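Home | Notices | Minutes | Rotas | Contact

Garment Folding Group: minutes
26/10/2023

Chair: Fitriani Siregar. Apologies received from Gutari.

1. Minutes of the April meeting agreed without changes.

2. Navy garments. Rondonuwu has offered 231 more for practice. Agreed to take them in batches of 18. Labels stay on.

3. Folding method. Long pieces to be held up by the top corners before laying down. Members disagreed over whether to smooth the sheet first. Left to each table.

4. Surfaces. Golla quoted 4000 for new covers. Too much this year. Stenent to be asked for a price on 3.

5. Storage. Folded items go on the shelves at the end of each session, unfolded ones back in the bags.

Navy fabric at the folding session:

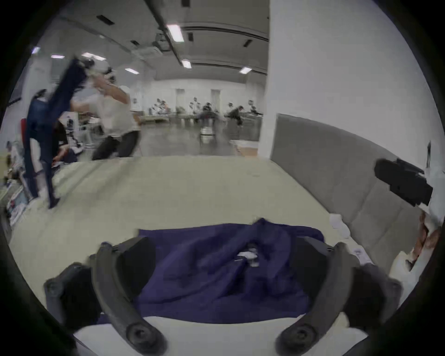
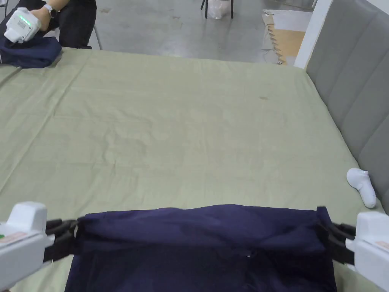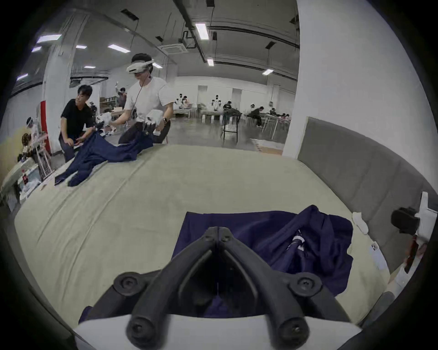
Should a garment be turned inside out before folding?
Only if it arrived that way and the label says to keep it so. Otherwise turn it right side out and do up any buttons.

Recent items
Minutes, April
Sorting rota
Bag labels: which to use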